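Coat Racks and Hangers, Clorndale Annex

Gallery notes by Gilles Aubert. Last revised in August.

The annex is furnished with standing coat racks instead of a fitted closet. The entries on this page cover the racks and the hangers kept with them. Heights are taken from the floor to the top of the central pole. Finishes are named by eye.

Standing rack, wood, reddish-brown. Height 187 cm. Central pole with short pegs set at angles at several levels. The pegs take a hanger hook directly, but a heavy coat on one side should be balanced by another opposite. Check the base for wobble before loading.

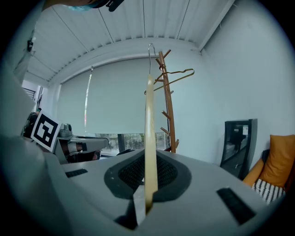
Hangers are kept in two types. The wooden ones are 42 cm across and are used for jackets and lined coats. The wire ones are for shirts and anything light. Wire bends at the shoulder under a wet coat and does not come back to shape, so bent pieces are taken out at the monthly check.

Hanging order. Upper pegs are filled first with long garments, lower pegs with short ones. Hooks all face the same way. A hook turned against its neighbors catches when the next hanger is lifted off.

Spacing. Leave 10 cm between the rack and any blind or pull cord. Sleeves snag on cords, and a coat pressed against a window blind marks the fabric.

Care. Dust the pegs with a dry cloth. Wax the pole 2 times a year and let it cure overnight before hanging anything on it.

Replacement pegs are ordered through Hoarau. Send the peg diameter and the finish with the order. Measurements on this page were checked by Baptiste Huet.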